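Opening Up the Office Tower: A Talk for People Who Keep Old Desktops
Speaker notes, Mandov Reuse Day, 2022-03-28

Slot is 40 minutes including questions. Do not let the opening run long. It ran long in January.

START
Say hello, say thanks to the Arnon for the hall and for the coffee, which is better than it was.

Ask for hands: who has a desktop tower in a closet? Keep hands up if it still works. Keep hands up if you know that for a fact. Wait for the hands to drop. Enjoy it a little.

The pitch: Ouellet took in 800 office towers last year. Most came from companies that bought new ones on a schedule, the way other people change smoke alarm batteries. The machines weren't dead. They had been outvoted.

What we do with them is dull work, and I'm here to talk you into liking it. Open, look, remove, sort, and either rebuild or strip for parts.

SLIDE 2: LID OFF
Let the picture sit for a few seconds before talking. People like to find things for themselves, and half the room will be looking for dust.
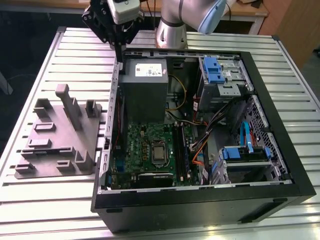 Tower on its side, side panel off. Start with the power supply, top center.

Points to make:
Lay it down. I've watched grown adults work on an upright tower with one hand inside and the other holding the case like a nervous horse. Put it flat and gravity is on your side for once.

Unplug first. Say this twice. Then tell them to press the power button with the cord out, and say it a third time for the man at the back who is on his phone.

The label on the power supply is the most boring text in the computer and the one I read first. Input, output, small print and symbols. If you plan to reuse the supply in another build, read it before you fall in love.

Cables. Yellow and black here, black with orange and red over there, one in blue. Everyone asks whether the colors mean something. In the power bundles, yes, mostly. On the data cables, the color is whatever the factory had plenty of. Don't get drawn into a debate on this. See January.

Blue plastic. On a lot of office machines the colored plastic is the part you're meant to touch. Somebody at a desk far away wanted a tired technician to be able to get a drive out without swearing, and I think of that person warmly. Press the latch. Don't pry it. If you're reaching for a screwdriver, stop and look for the latch again.

(Optional, if they're laughing: the screw story from Iko. If they're not laughing, skip it, it won't help.)

SLIDE 3: THE ORDER OF THINGS
Take drives out before anything else. That's where the tax returns live. A donated computer with its drive still in it is a diary with a power cord.

Then memory. Clips open at the ends, stick comes straight up. Hold it by the edges. If it needs force, a clip is still closed.

Then any expansion card. Screw or bracket first, card second. Doing it the other way round is how you learn what a cracked slot sounds like.

Processor last, and only if you have a reason. Curiosity counts as a reason at home. It doesn't at Ouellet, where I'm on the clock.

SLIDE 4: KNOWING YOUR WAY AROUND
Same kind of view again. Ask the room to name parts before I do. Start them on the board, it's the big green thing, nobody gets embarrassed.

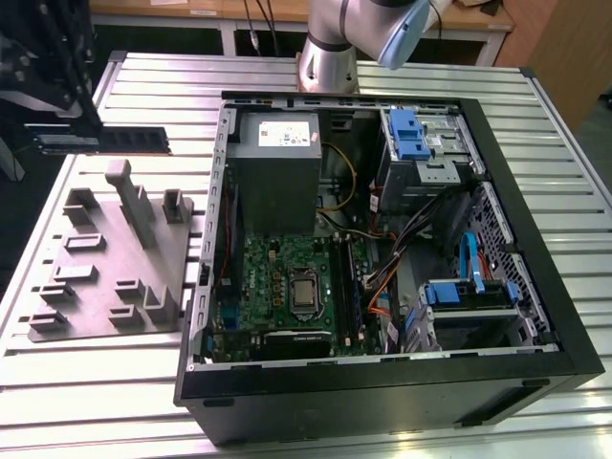

Processor in its socket, long dark memory slots to the right. The small Dell logo is on the board, left of the socket.

If someone shouts "the fan," be kind. Explain that the processor normally lives under a heatsink, and that the gray paste between them gets on your sleeve, then your face, then the phone.

Talk about the drive cage at upper right and the bay at lower right. Two places to check, so check 2 places. I have a personal history with the second one and will not be taking questions on it.

Leave the cables where they lie until you've taken a photo. You'll believe you can remember the routing. You'll be wrong by lunch.

SLIDE 5: WHAT IT'S WORTH
Ouellet's parts shelf holds 3,000 items, and 100 of those are power cords I would pay you to take.

Memory gets reused fastest. Cases go slowest; they're heavy and no child has ever asked for one.

QUESTIONS
Likely: "Can I put it in the dishwasher?" No.
Likely: "Is mine worth anything?" Bring it to the table by the door.
If time runs out, point at the coffee and keep walking.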